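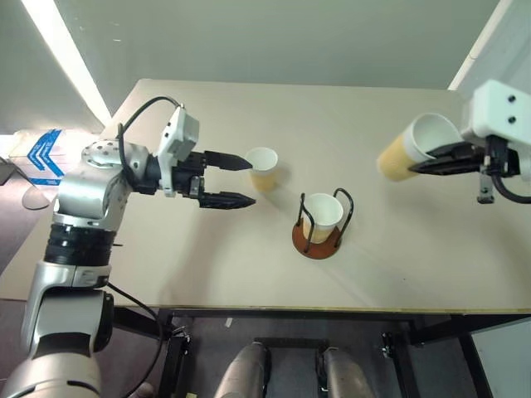
Keeping paper cups tidy (and upright!)

I go through a silly number of paper cups. We have people over on the porch most of July, and for years the cups lived in their plastic sleeve on top of the fridge, where they slid off whenever somebody shut the door too hard. What finally fixed it was a little wire cup holder, the kind with a round base and a couple of bent loops sticking up. You drop the first cup between the loops and stack the rest inside it.

A few things I've picked up since then.

Don't stack to the ceiling. Mine came with a leaflet promising it would take 50 cups. Maybe it does in a room with no kids and no breeze, but I stop well short of that and top it up from the cupboard. The bag from Ladex has 41 left in it right now, so I'm set for a while.

Give each stack a little twist when you pull one off. Paper cups love to cling to each other, and if you yank straight up you get three cups and a mess. Hold the lower one by its wall, turn the top one, then lift.

Check the rims before you load up. One squashed rim and everything above it leans. I put the bent ones aside for paint water and seed starting.

Carry it by the wire and keep your other hand under the base. I've moved a full holder by the top cup exactly once.
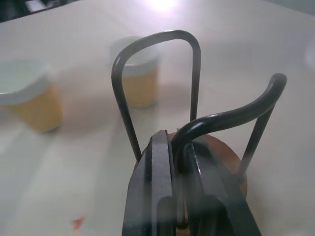 Bent-wire loops on a round, coppery base.

Cleaning is easy, but don't soak it. Wipe the wire with a damp cloth and go over it again with a dry one, paying attention to where the legs meet the base, where old juice likes to hide. If your base is wood, rub in a drop of mineral oil now and then. I tried a Fletard polish on mine and it left a sticky film that took me an entire evening to get off, so plain oil for me from now on.

If the holder skates around on a smooth tabletop, stick 3 small felt dots underneath. Three sits steadier than four on my old table, which has never been level in its life.

And leave some room next to it! I like a clear patch of table beside the holder so people can take a cup, set it down and pour. When the pitcher is crammed up against the stack, somebody's sleeve catches a loop and over it goes.
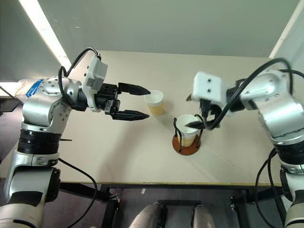 Sándor Kocsis wrote in to say he stores his cups rim down, because dust settled in the top one when he kept them the other way. He just turns the whole stack over onto a clean saucer at night and puts it back in the holder in the morning.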